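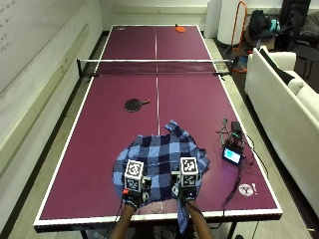 **Table tennis table, maroon: my opinion after one year of use**

I bought this table in June from Faris, a shop for used sport goods, and I paid 832 for it with the net included. We have it in the common room of our studio, and it is used every day by 4 people, sometimes for playing and often for other works.

First the playing. The bounce is even on both halves, and I did not find any dead place. The white lines are still clear. The net is held by a clamp at each side and you can put it on in two minutes, but the left clamp becomes loose during a long match and must be turned again. Nabila Purba plays much better than me and she finds the surface a little slow. For me it is fast enough.

The maroon colour I did not like at first. Now I like it, only the orange ball is harder to follow on it in the evening.

As a work table it is also good. The top is wide and I fold blankets and all big cloths there. It is a bit high for this if you are short, as I am. Please take care with hot cups: we have one pale ring already and it does not go away.

What I would change: the instructions. They have 31 steps and the drawings are very small. Yoga Teoh helped me and still we put one leg in the wrong way.

I would buy it again, but with better clamps.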